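Skeda wrist camera kit
Part of the Olivares open bench arm range
Supplied by Nolmont

Skeda is a wide-angle camera kit for small robot arms built at home or in a shared workshop. It fits at the wrist, behind the gripper, and gives one circular view that takes in the fingers, the work and most of the room. It is sold as a kit of parts. Arm, gripper and computer are not included.

The kit was worked out on the arms at Hevance, a members' workshop, where the wiring changes often and a fixed overhead camera was forever being blocked by somebody's elbow. A view from the wrist moves with the tool. The price paid is distortion: straight edges bend towards the rim, and anything close to the lens looks far larger than it is. 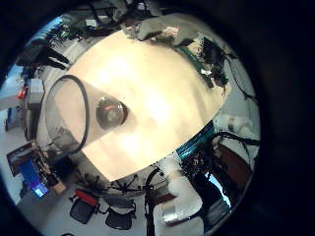
The camera body is held by a two-part clamp. Fit the rear half first, with the cable already through the slot, then the front half. Tighten the screws in turn until the body no longer rotates by hand. Do not use thread lock on the plastic half.

In the box

Camera body with fisheye lens
Clamp, front and rear halves
Clamp screws and hex key
Signal cable, 2,000 mm
Power cable, 2,000 mm
Extension for either cable, 1,000 mm
2 strain relief clips
Lens cap

The signal and power cables are the same length so that they can be tied together along the arm. Leave slack at each joint and check it with the arm powered off, moving every joint by hand to both ends of its travel. A loop that is clear at the elbow may still catch when the wrist turns over. On a bench with two or more arms, check each arm against its neighbour as well.

Clamp position

Set the clamp so that the fingertips sit near the rim of the circle. The middle is the least distorted part and should be left for the work. With the fingers too far in they hide the part at the moment of gripping; too far out and they drop behind the black border when open.

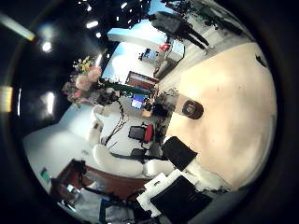 Wide view with the room turned on its side. Finger segments and their black pads at lower right.

Light is the usual source of trouble. Exposure is set over the whole circle, so windows and ceiling lamps count towards it even when they are nowhere near the job. Lock the exposure with the wrist in its working pose. Large pale surfaces tend to glare and should be lit from the side where possible.
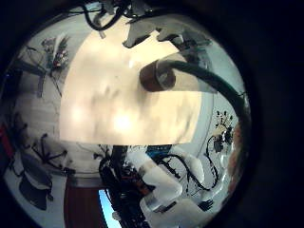

Calibration uses the printed board that comes as a file with the software. Hold the wrist still and move the board, going right out to the rim. Repeat after any knock to the clamp, and after refitting the lens. The correction can be switched off – many users keep the raw circle for training data and correct only the picture on the monitor.

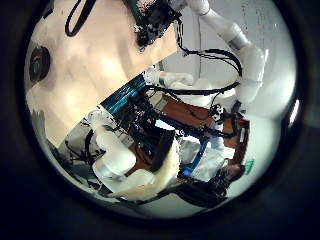
White arm segments and black cable runs beside a cream panel. Wooden surface to the right.

Known limits

The lens is not sealed. Keep it away from coolant, solder fume and sanding dust, and fit the cap when the arm is parked. The clamp suits round wrists only; a drawing for a flat plate version is in the files for anyone who wants to cut their own.

Clamps ordered before October have the older, narrower slot. The cable still passes through, but the plug must be taken off first. Replacement rear halves are available as spares.

Page and drawings maintained by Edem Yakubu. Fitting questions should give the arm type and the wrist diameter.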